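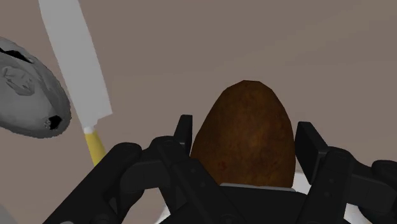
Brown potato, close view

Storing potatoes after they turn soft?
Posted by Tuva Sundqvist, 2/26/20

Hello all. I bought a big sack of potatoes from the farm shop in Okovby and keep it in the hall closet. Now many are soft and have small sprouts. Can I still eat them? And where should I keep the rest? I have no cellar, only a balcony and a kitchen.

Octavio Nina
If the potato is only a little soft and the sprouts are short, cut the sprouts out deep, peel it and cook it the same day. If it is green or wrinkled all over, throw it away. For the others, use a paper bag in the coolest dark cupboard you have, and keep onions in another place. The balcony is fine until there is frost — after frost they taste sweet and turn dark in the pan. My grandmother in Arboleda kept hers until May, but she had a real cellar.
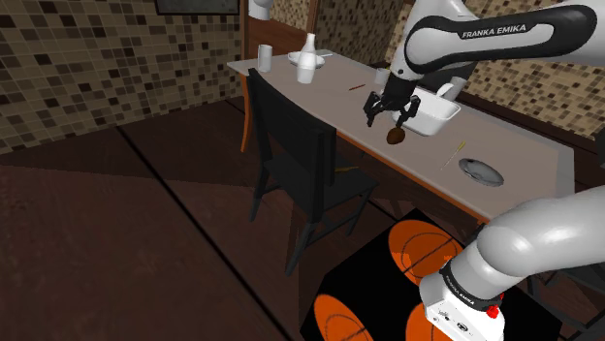
Long table with gray top and white basin

Lindsay Baxter
just buy smaller bags

Elis Bowen
I agree with Octavio. One more thing, please do not wash them before storing. I did this once and lost half the sack. Wash only what you will cook, 300 grams for each person is enough in my house.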